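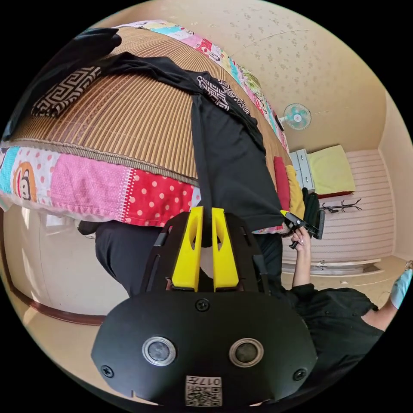
Why do we wash cotton before we dye it? New cloth still carries wax and oils from the plant, and the color can't get past them evenly, so we scour first.

For five yards, simmer in the big pot with washing soda, stir now and then (do be patient with it, please), and rinse well. The Lundia cotton we bought in April needs a second round – it's a lovely cloth, but a stubborn one. Weigh your fabric dry and write the number down, as we'll use it for the Tanard powder in week 7.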